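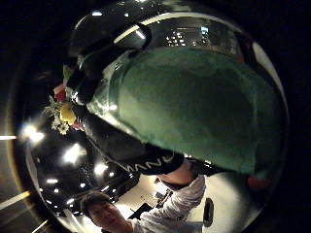 I have owned four fabric shavers in my life, and the Hapeta is the first one I've wanted to write about. If you've never used one, it's a small motor with a spinning blade tucked behind a metal screen, and you run it over a sweater or a blanket to take off the little balls of lint that turn a perfectly good piece of clothing into something you only wear to take the trash out. Smooth cloth hardly needs one. It's the soft stuff that gets you, the felts and fleeces, anything with that slightly fuzzy surface you can see on the big green piece in the photo, where the nap catches the light and every rough patch shows up sooner or later. My closet is full of that kind of thing (and so is my couch, and so is the dog's bed), so I feel I've given this little machine a fair workout.

I paid $35 for mine at Bustmont, the housewares store out by the old movie theater, after a long talk with Murray Lowther, who runs the small appliance counter and has steered me right on a hand mixer and two irons. There was a cheaper Oteck on the same shelf. I'd had an Oteck before and it ate a hole in a cardigan I loved, a gray one with pockets that my sister gave me, and I'm still a little sore about it, so you should weigh my opinion of that brand accordingly. Murray thinks I had the screen on crooked. He may well be right!

Out of the box you get the shaver, a charging cord, one spare blade, a tiny brush for cleaning, and a plastic spacer that snaps over the head and holds the blade a bit farther off the cloth. Use the spacer. I skipped the instructions the first night, as I always do, and went straight at an old flannel robe with the bare head, and while nothing terrible happened I did thin out one elbow more than I meant to. With the spacer on, it's slower and much gentler, and I now leave it on for everything except couch cushions.

The weight is nice. It's heavier than the Oteck was and it sits flat on the cloth, so you don't have to press. That took me a while to learn, by the way. You want to lay the sweater on something firm, pull it smooth with your free hand, and let the shaver drift around in small circles like you're polishing a shoe. I do mine on the dining table in the evening with the radio going. The ironing board is too bouncy.

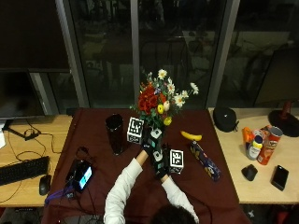
Battery life is the part where I had my doubts, and I've come around on it. A full charge gets me through two adult sweaters and most of a throw blanket before it starts to sound tired. It doesn't quit all at once, either, the pitch just drops and the fuzz stops coming off, and if you keep going past that point it begins to tug. So when it drops, stop. Charging takes most of an evening and you can't run it while it's plugged in, which I do wish they'd change. My friend Ebony McAlister has the Caneck corded model and never has to think about any of this, though she does have to sit next to the outlet behind her piano.

Ebony and I did a side by side one rainy afternoon in May with a pair of matching wool-blend pullovers that had both seen better days. Her Caneck is louder, with a wider head, and it got through its pullover well before mine did. But when we held them up to the window, mine looked more even, particularly around the cuffs, where a wide head can't get in close. She says hers is better on coats. I believe her, having seen what it did for her long navy one. If you mainly wear heavy outerwear and don't mind a cord, go look at the Caneck before you buy this.

Now for the lint cup, my one real complaint. It's small and it fills up fast, and the lid comes off with a sort of quarter turn that is easy to overdo, at which point you've got a puff of gray fluff down your front and across the rug. I've learned to open it over the sink. The cup on my very first shaver, some no-name thing from college, was twice the size and slid straight out the back, and I can't understand why everyone went away from that design. The cleaning brush is also very short in the bristle. An old soft toothbrush does a better job of getting around the blade, with the power switched off and the head removed, of course.
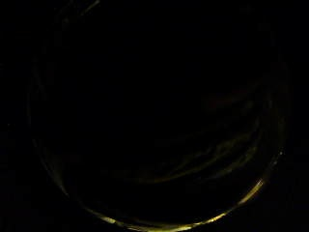 I should say what it won't do. It won't help with snags or pulled loops, and you should keep it far away from both. It isn't meant for anything with beads or raised embroidery. Loose, hairy knits are a gamble, and I tried a corner of my mohair scarf and put it right back in the drawer. Pet hair doesn't count as pilling and mostly just wraps around the blade, so roll the hair off first and shave after. And please check for buttons. I forgot one on a duffel coat and it made a noise I felt in my teeth.

The spare blade went in after a few months of steady use and the difference was bigger than I expected, so if yours seems to be getting lazy, try that before you give up on it. Replacements come in a two-pack. Bustmont keeps them behind the counter, and you do have to ask. Bring the model number with you (mine is the 675, printed in small type underneath the handle) because the blades for the older 658 look almost the same and don't fit. I bought the wrong ones and had to drive back.

As for the couch, it took three charges over three evenings to get all the seat cushions done, and my husband noticed without being told, so I'm counting that as a good result. The arms still need doing. I've been putting it off until I finish the winter things and get them folded away in the cedar chest, and there's one more cardigan in the pile, a blue one, that I'm a bit nervous about on account of the cable pattern down the front. I'll start on the back of it and go slowly, spacer on, and if it goes badly I'll come back and add a note.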